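From: Simone Macedo
To: Dunstan Woodfinishers list
Subject: Re: shellac over old mahogany

Tipene Treloar wrote:
> Does anyone still pad shellac by hand? Mine drags
> after the second coat and I'm close to giving up.

Don't give up, Tipene! Dragging nearly always means the pad is too wet or the cut too heavy. I did a whole writing desk last October and loved every hour of it – even the sanding.

1. Thin the shellac until it runs like milk. One drop of oil on the pad, no more.

2. Keep moving, and lift off at the ends. Swirly grain with a gloss on it is what I'm always chasing.
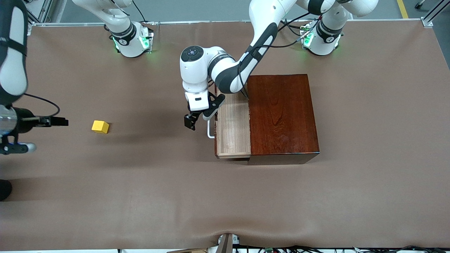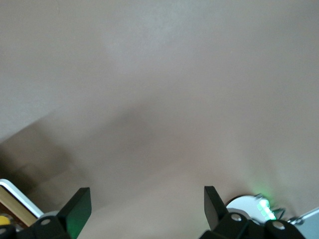
3. Let it sit overnight, then go over it with worn-out 1,000 grit and start again. I stopped at 31 sessions, which my sister thinks is madness.

Leonie Rakena's notes from the Grellham meetup are great on filling pores, so do ask her for a copy.

Simone

Comments (3)

Lachlan Te Moana: Milk is a good way to put it. Mine was more like syrup.

Shayne Fairweather: Does the oil have to be walnut?

Leonie Rakena: Any light oil is fine, Shayne. Notes are on their way to Tipene.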